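Kula open day - anyone else go?
General Automation > Shows, demos and site visits

wattle_plc
Posted 2024-11-27

Quick writeup before I forget it all. Went to the Kula open day this arvo, the one Prosteck put on. 163 on the sign-in sheet by the time I got there, parking was a shocker, ended up on the nature strip two streets over. Sausage sizzle was decent.

Downstairs was the usual. Palletiser, conveyor, bloke with a headset mic. Upstairs was the good bit, the soft goods handling. Inmaculada Sepúlveda ran that session and she took questions the whole way through, which slowed it down but I learnt more. 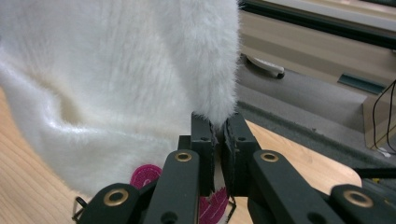

Soft stuff is what I went for, we do bagging for a bedding mob and every vendor I ring goes quiet when I say the word fleece. Her take was grab it by an edge and keep the pinch small. You can see it there, white fur gathered down to a point between the two black pads, bit of the cream backing showing in the gap underneath. She reckons if you only get pile you've got nothing. Want backing in the grip. Makes sense, hadn't thought of it that way.

No prices on anything of course. Asked twice.

torque_and_tea
Did they say what the pads are? We went through 406 pads last financial year on one line and I'd love to know what colour money these people are spending.

wattle_plc
Didn't catch it sorry. Rubbery, matte. Somebody asked about Casado pads as a swap and she said try them and see. They do look like they've had a workout, scuffed and a bit of lint on the faces. Got one more from the bench, pads open:

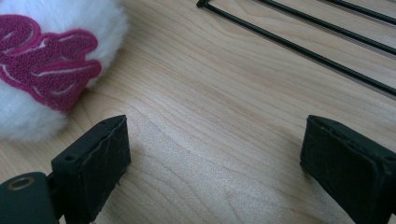 Demetrio Barroso: lint is the whole problem with this kind of work and I wish they'd put it in the talk. Friction drops off, you bump the force up to compensate, then you start marking product. We wipe every 900 cycles on our cell and I still don't trust the last hundred. Was there any mention of cleaning intervals?

wattle_plc
Not in the bit I saw. I left before the panel tho so maybe there.

gumboot_77
I stayed for the panel. Cleaning came up for maybe a minute. Answer was "depends on the fabric", thanks for that.

Have to say I got less out of it than you did wattle. Single item, nice clear table, lots of room to come in. Show me a tote with forty of them jammed together and then we'll talk. Went to the Drillance one in October and at least they had a full bin and let it fail in front of people.

wattle_plc
Fair, but Drillance were picking boxed parts weren't they? Not the same job at all

gumboot_77
Boxed and bagged. Bagged is closer than you think.

torque_and_tea
Bagged is nowhere near plush mate. Film doesn't shed and you can put a cup on it. Try a vacuum cup on long pile, you'll be there till Christmas.

gumboot_77
Never said vacuum. Said show a full bin.

Demetrio Barroso: both of you are right, can we leave it there. Gumboot, did the panel put a number on throughput?

gumboot_77
2,588 picks over a shift, one slide, gone before I could get the phone out. Didn't say what items or how many were drops. So take it how you like.

wattle_plc
Oh that's higher than I expected. I'll email Inmaculada and ask about drops and the wipe interval, she was handing out cards. Will post here if she writes back

torque_and_tea
Ask about the pads too!! And the price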